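Questions About the Fonseca County Health Board Hearings

Updated 26 January 2019

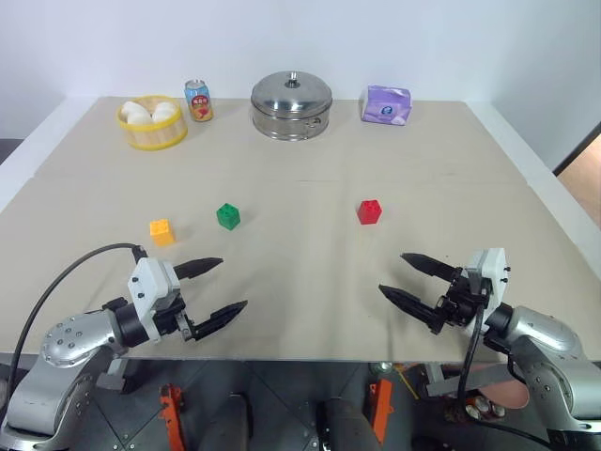 We get a lot of calls at the clerk's desk about the hearings on the county health officer, and many of them come from folks who are more than a little tired of hearing two people disagree on the radio. So we have put the most common questions in one place, and we'll keep adding to it as the hearings go on. Each session starts at 5:30 in the evening, and we know that's right when most families are sitting down to eat. Please don't let that keep you away! Eat first and slip in late, or bring supper along if it travels well, and a basket of steamed buns like the one in the picture is as welcome as a sandwich, as long as you keep it in the lobby and out of the hearing room itself.

What are the hearings about?

They are about who gets to speak for the county when there is a public health warning. In December, during the flu outbreak at the Lestby schools, the health officer, Dr. Henrique Vilela, advised parents to keep children home for a week. Two days later the board chair, Siyabonga Rampersad, told a morning radio show that the advice was "one man's opinion" and that the schools would stay open. Parents heard both and (understandably) didn't know which to follow. The board voted to hold public hearings and sort out the rules before the next time something like this comes up.

Is Dr. Vilela being fired?

No. There is no motion to remove him, and his contract isn't on the agenda. A petition with 1,514 signatures asks the board to keep him on, and another with nearly 900 asks for him to be replaced. Both have been entered in the record and you are welcome to read them at the desk, but neither one forces a vote.

Did the chair have the authority to overrule him?

That is the question everybody wants answered, and we wish we could give you a short one. The county code says the health officer "shall advise" and the board "shall direct," and the county attorney and the officer's own lawyer read those words quite differently. The attorney's memo is in the hearing packet, along with the reply to it. They're both fairly long, but the first couple of pages of each will give you the gist.

What is the Grekum rule? I have also seen it spelled Gerkum.

It is Grekum, after the township where the rule was first tried, and the other spelling is a typing mistake that crept into the first printed agenda and has been following us ever since. If you search the online records, try it both ways, as some of the older papers haven't been fixed yet. Under the proposed rule, any health warning would go out over the officer's signature alone for the first 72 hours, and after that the board could change it by a majority vote in an open meeting.

Can I speak at a hearing?

Yes, and we hope you will. Fill in a yellow card at the door before the session begins, or call the desk by noon that day and we'll fill one in for you. Speakers get three minutes each. The chair will let you finish your sentence when the bell goes, but please don't make it a very long sentence. At the first hearing 73 people signed up, which meant we were all there until close to midnight, so the board now carries extra speakers over to the following session and calls them first.

Do I have to live in the county?

You do need to live, work or have a child in school here to speak in person. Anyone at all may send a written comment.

How do I send a written comment?

Mail it, drop it through the slot by the side entrance, or use the form on the county website. The form takes up to 2,000 characters and cuts off anything after that without warning you, and we're sorry about that. If you have more to say, paper is the better choice. Please put your name and town at the top, and know that comments become part of the public record, so leave out phone numbers and anything private about your family's health.

Will Dr. Vilela and Mr. Rampersad both be there?

Both have agreed to answer questions from board members at the third session. Mr. Rampersad will hand the gavel to the vice chair for that evening. They won't take questions directly from the audience, though you can write one on your card and the vice chair may choose to read it out.

When will the board vote?

After the fourth session at the earliest. The date will be posted on the lobby board and on the website at least a week ahead.

Can I listen from home?

Audio goes out live through the county website, and recordings are usually up by the next afternoon. If you need a transcript or an interpreter, call the desk three working days before the session and we will arrange it at no charge.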